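Ruvari garment steamer: two months in

I've ironed badly all my life, so when my old iron started spitting brown water over everything I decided to try a hand-held steamer, and oh, I wish I'd done it years ago! The Ruvari weighs 700 grams empty, heats up while I'm still looking for a hanger, and has a cable long enough to reach the back of the bedroom door (my ironing board was never that obliging).

Cotton shirts are where it shines. Two slow passes down the front, one across the shoulders, a bit of a tug at the cuffs and you're done. Viscose dresses practically fall straight by themselves. Linen takes more patience, and I still can't get a proper crease into smart trousers, so the iron hasn't gone to the tip just yet.

The tank holds 175 ml, enough for three shirts or one very stubborn pair of curtains. Filling it is fiddly – the rubber stopper is tiny and I've dropped it down the plughole once already. Ruvari do sell spares, thank goodness.

Jeans and chinos I wasn't expecting much from, but laid flat with the steam on high they come up soft and smooth, knees included.

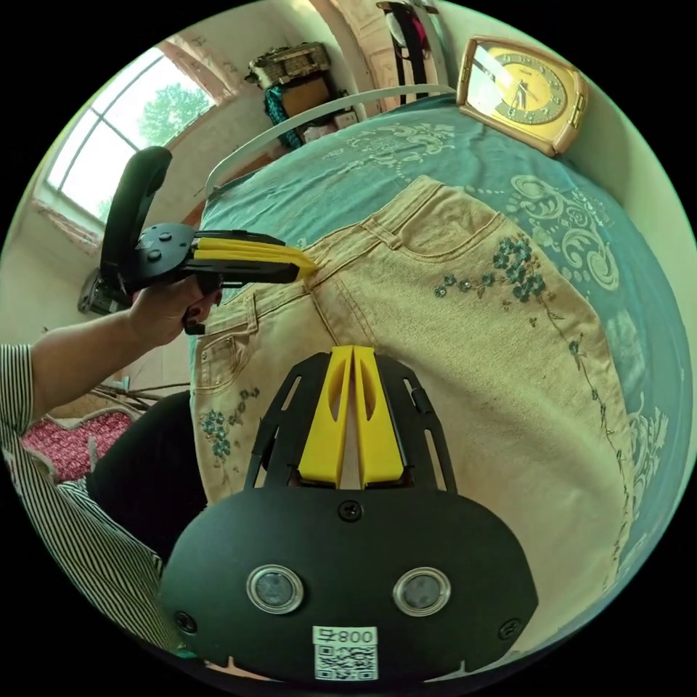 Hạnh Thái reckons I'm giving up on trousers too soon: turn them inside out, steam the seams first, then fold along the crease and press with a heavy book while they cool. I tried it with an atlas last night and it very nearly worked! Next on my list is the big wool coat, and after that the sofa cushions.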